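Sheehan Desk / Hardware Evaluation / Ticket 6-C
Subject: Curved fingers vs. straight fingers, width readings drift, vendor says "calibration"
Status: Open, waiting on vendor
Priority: Normal (raised from Low by H. Aigner)
Component: hand-held gripper, finger set, wide lens
Opened by: Heidrun Aigner

Original report

We have two hand-held grippers in for comparison, the Dasholm with the curved fingers and the Warnia with the straight ones. Both are supposed to report finger opening from the camera view alone, using the tags on the finger carriers. The Dasholm sheet claims the curved fingers pick up folded cloth "reliably from any flat surface." I would like to see what surface they used.

Problem 1: the opening width on the Dasholm creeps during a session. It starts out right with the jaws shut and ends up a few millimeters off. The Warnia does not do this on the same host and the same software build.

Problem 2: on folded towels the curved fingers close on the top layer and leave the rest behind. Straight fingers get under the stack more often, but they also drag the sheet.

Wanted: a cause for the first, and some numbers for the second before anyone signs for more units.

Comment, vendor support (Dasholm)

Thank you for reaching out. Width drift is almost always a calibration issue. Please rerun the jaw calibration on a clean, well-lit surface and confirm that the firmware is current. Our curved fingers have been validated for soft goods.

Comment, H. Aigner

Calibration rerun. Firmware was already current. Drift is back after 32 grasps. I then ran the calibration again without moving anything, and it gave me a different zero than it had given a minute earlier. If the procedure can't agree with itself, I don't see how running it more often will help.

Also, "validated for soft goods" is not a test result. Which goods, how many tries, what counted as a success? Please send the sheet.

Comment, vendor support (Dasholm)

We understand your concern. Could you try reducing motion blur by increasing the ambient light, and lower the exposure time to the recommended setting?

Comment, H. Aigner

Done, both. Exposure is now fixed. The picture is sharper and the drift is the same size. I'm leaving the exposure where it is because it's the better setting anyway, but please don't mark this as the fix.

Log, bench work

9:10 Swapped cameras between the two grippers. If the lens model is wrong, the error should move with the camera. It didn't. Dasholm body with the Warnia camera still drifts.
9:40 Swapped cameras back. Reran jaw calibration on both.
10:15 Warmed up the Dasholm by leaving it recording with the jaws shut. No drift at all, so heat is off my list for now.
10:50 Opened and closed the jaws by hand, nothing between them, 200 cycles. Small drift.
11:30 Same again with a folded towel in the jaws. Larger drift, and it shows up sooner.
11:45 Checked the finger screws. Left one took most of a quarter turn. Right one was snug.
12:00 Put a paint mark across both screw heads and the plastic next to them, so I can see movement without trusting the software.
1:20 Another run with the towel. Left paint mark has split. The screw is backing out under load, the finger sits a little wider in its mount, and the tag follows.

So the software is reporting a real change. It's reading the hardware correctly, and the hardware is coming loose.

Comment, vendor support (Dasholm)

Thank you for the detailed log. We have not seen this in the field. You may apply a medium-strength threadlocker to the finger screws. Please note that opening the finger mount may affect your warranty.

Comment, H. Aigner

You're telling me to do something and telling me it may void the warranty in the same paragraph. I need one or the other in writing. I have put threadlocker on the left screw only, with the right one as it came, so we have something to compare. Left mark has held since then. Right mark has started to go.

I would also like to know why the Sketadberg arm mount ships with lock washers on the same size of screw and the hand-held version doesn't. That looks like a parts decision to me.

Log, cloth test

Same towels for both, folded the same way, placed on a made bed because that is where the job is and because a hard table flatters everyone. A miss means any layer left behind. Dragging the sheet is noted separately and is not a miss.

Straight fingers did better on thick folds. Curved fingers did better on loose, crumpled cloth, where the arch leaves room for the fabric to bunch up. On a flat fold that same arch works against you, as the tips meet above the bottom layer unless you press down into the mattress. Pressing down works, but then the operator is doing the clever part and the finger shape gets the credit.

I'm not ready to call a winner. The operator on the Dasholm had more practice than the one on the Warnia, and I only noticed that halfway through. We need to swap people and repeat. Until then I would ask sales not to quote these results.

One more note on cost. Dasholm has offered a soft-tip kit for 900. Before we spend that, somebody should try a strip of rubber on the existing tips.

Open items

Vendor: written answer on threadlocker and warranty.
Vendor: test sheet behind the soft goods claim.
Us: repeat cloth test with operators swapped.
Us: rubber strip trial on the curved tips.
Us: recheck both paint marks before each session and write down what they look like.

Do not close on vendor request.
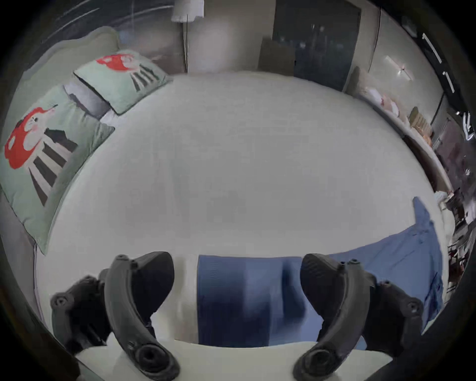
Does rerunning the jaw calibration fix the width drift on the Dasholm?

Only until the finger screw works loose again. Calibration resets the zero to wherever the finger happens to be sitting, so check the paint marks first and calibrate after the screws are tight.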